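Home Program Speakers Venue Past talks Contact

Where the Markers Go: speaker notes, Galuswood session, Wednesday

Slide 1. Let people sit. Leave it up while the latecomers find chairs.

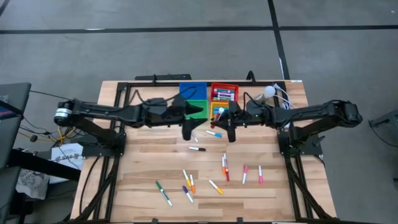

Valbona Halilović objected at the run-through that a marker has no home, it only has a last known location, and could I please admit this before the title slide was over. Fine. Admitted.

Four bins, then: blue, red, green, yellow. Ask the room what goes in which. Wait. Someone will say "by color," very confidently. Ask them where the pink ones go. Wait longer.

(If it's quiet, tell the Hostlow story. Supply closet, 317 markers, one bin labeled MISC. Guess which bin was full.)

Slide 2. Sorting by cap. The cap is a promise made by whoever used the marker last. Caps migrate. At Jukby we had a teal cap on a black marker for most of February and people simply learned to live with it. Pause here, they usually laugh. If they don't, move on briskly.

Slide 3. One kind of thing per bin. My own position: put all the markers in the red bin, lying flat, and let the other three be for something else. Gerardo De Luca thinks this is giving up. He has 31 markers in color order and buys a new set when one rolls under the radiator.

Slide 4. The loose pile. Don't say "clutter," it makes people defensive — they start telling you about their garages. Say "the front of the table." Everybody has a front of the table. Mine is currently under some mail.

Slide 5. Dead markers. Hold up the dry one. Try to write with it. Put it back in the bin, as everyone does. Let them catch me.

Questions. Iara will ask about pencils. I have nothing on pencils. Kerubo has the handouts, 200 copies, double-sided, and wants the leftovers back by the door.

Bring own pen for the sign-in sheet.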